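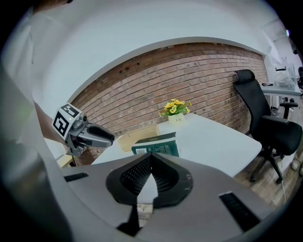

White table by the brick wall, with a green book, a flat box and the flower pot.

Packing Single Books for Post
Mukstead Book Exchange, handout for new packers
Session 2, Friday

Last session dealt with grading and shelf labels. Today covers one book, one box. Parcels of three or more books go through the Tapley store and are left for Session 4.

Choosing the box
We keep two sizes of flat box. The small one takes most paperbacks and the slimmer hardbacks. The large one is for atlases, music and anything taller than the small box when its flaps are shut. Stand the book up next to the flat box before you fold anything. If the book is taller than the panel it is going against, change the box now.

Check the barcode sticker against the order slip while the cover is still in view. Johannes Mkhize went through last year's returns and found 24 wrong books, most of them the right title in the wrong edition.

Making up
Fold on the creases only. Tape the base with one strip along the join and let it run 5 cm up each side. Leave the top flaps standing open.

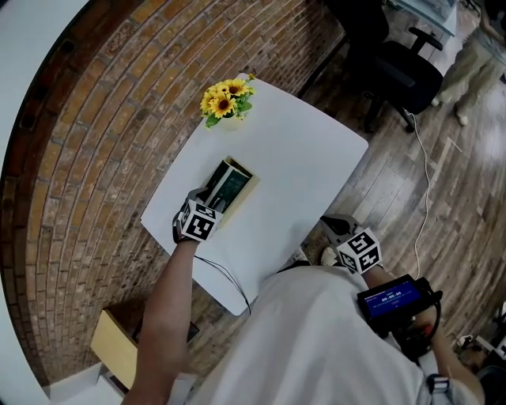

Filling is the stage where most damage is done. A corner that meets bare card will be bruised by the time it reaches Prikinwood, so put a layer of crumpled paper in the base first. Keep the box in the middle of the table, well clear of the edges. Lower the book in with the flaps open, as with the green one and its tan box, and keep hold of it until it is resting on the paper. Pack the sides next, then the top. Shake the box gently – if anything shifts, add more paper.

Closing and weighing
Close the short flaps, then the long ones. Tape once along the join. Weigh after taping. Parcels up to 2,000 g go in the blue sack and anything heavier goes on the Skusard trolley. Write the weight in pencil on the slip.

For next time
Pack two hardbacks of different heights at home and bring them in unopened. Nighat Warraich will take the session and has asked for them by 10 o'clock.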